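Anurley Community Pantry – autumn progress report to the Isevberg Fund

Dear Amna Gilani,

It has been a busy and rather happy few months, and I hardly know where to begin! The serving corner was finished in September, and we have now put out 335 teas there (plus a good deal of cake, which I'm afraid we didn't write down). The white tables have been a real pleasure. They wipe clean in no time, and they make the whole corner feel brighter than the old ones ever did.

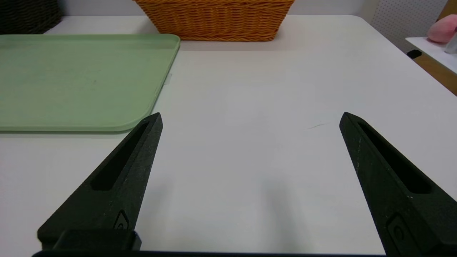 Green tray and woven basket on one of the white tables, serving corner.

We settled on trays for the cups and baskets for the bread, after trying it the other way round for a while – crumbs everywhere. Of the $1,000 set aside for tableware, we still have $21 left, and I would love to put it toward 3 more baskets if you are happy with that. The shelf labels are running behind, and I hope to have them up before the next report.

With warm thanks from all of us,
Eckhard Kohlhase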